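The snack situation

I've been told by Callum Whiteley, who has eaten at my table for years and never once wiped it, that we have a snack problem. I said we have a storage problem. We compromised on a white plastic bin.

The bin cost me 920 steps to the store and back and 20 minutes in an aisle called Home Solutions. It's meant to live on the round table with the pink cloth, which has survived October and most of a jar of jam.
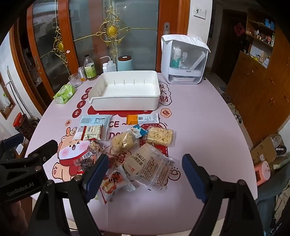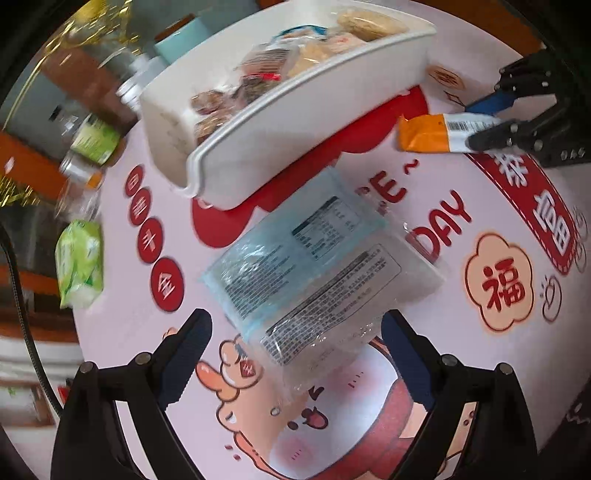

The rule is simple: packets go in the bin, wrappers go in the trash, and anything opened gets eaten the same day. Callum has appealed the third part. He feels a bag with 2 puffs left in it is still a bag. I feel it's a cry for help.

Next I'm tackling the drawer with the takeout sauces. Giorgia Gentile wants the soy ones, if anybody's asking, and she can have them.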